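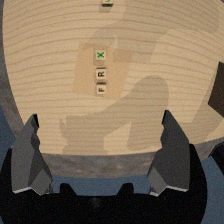

Letter blocks on a round table inside our computer world, with the robot's gripper down in front.

Hi, I'm Bontu Tesfamariam, and I get to teach robots for my job! The one I work with most is called Gikard. It lives inside a computer, so the table and the blocks are all drawn by the computer too (no sweeping up if I drop something).

So how do you teach a robot to pick up a block? You could write it a giant list of orders, like "go forward a tiny bit, now down, now squeeze." I tried that once and got very grumpy. What I do now is show it. I hold a controller, and when I move my hand, the robot's arm moves the same way. When I pinch, its two gray fingers close.

Say I want the X. I steer the fingers over to the block with the green X, pinch, and lift. The computer saves every little move I make, plus what the robot's camera sees. We call one full try a "demo," which is short for demonstration.

One demo isn't enough, though. You didn't learn to tie your shoes after one look, did you? My friend Kam-wah Shih and I made 423 demos for our block game, and we moved the blocks to new spots between tries. My thumb got so tired!

After that, the robot practices copying us. It still goes for the wrong letter sometimes, and then I grab the controller and show it again.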